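Contents | Previous chapter | Next chapter | Exercises

Chapter 12: Where Do the Variables Go?

Reading time: 13 minutes

I wrote my first register allocator over a wet March, and it was dreadful. It handed out registers in the order variables turned up, and when it ran out it threw the next one on the stack (even if that was the loop counter!). The code it made was correct, mind you, and I was terribly proud of it for a day or so.

So this chapter is about doing better than I did. We've got a pile of temporaries from Chapter 11 and a small, fixed number of registers, and we have to decide who gets one and who waits in memory. Two values can share a register as long as they're never both live at the same moment, and nearly everything that follows comes out of that one sentence. 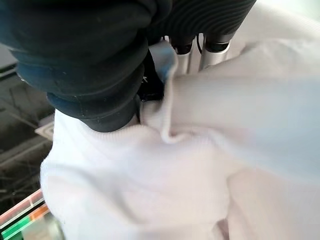

We'll stick with Cikard, our little teaching language, and keep using the Bronov back end. Its target machine has 13 registers you can touch, and one of those is already taken by the stack pointer, so 12 to play with. The sorting program from the last chapter has 104 temporaries before we do anything clever. By the end you should have it running with only a few spills – mine had four, and I'd love to hear if you get fewer.

I'll do linear scan first, then graph colouring. Most books go the other way round, but I find linear scan much friendlier, and you can write it in roughly 27 lines if you don't mind them being ugly. Do have your liveness code from Chapter 10 open beside you, as we start by turning its output into intervals.

12.1 Live intervals

Contact | © Cusa & Cisneros | Back to top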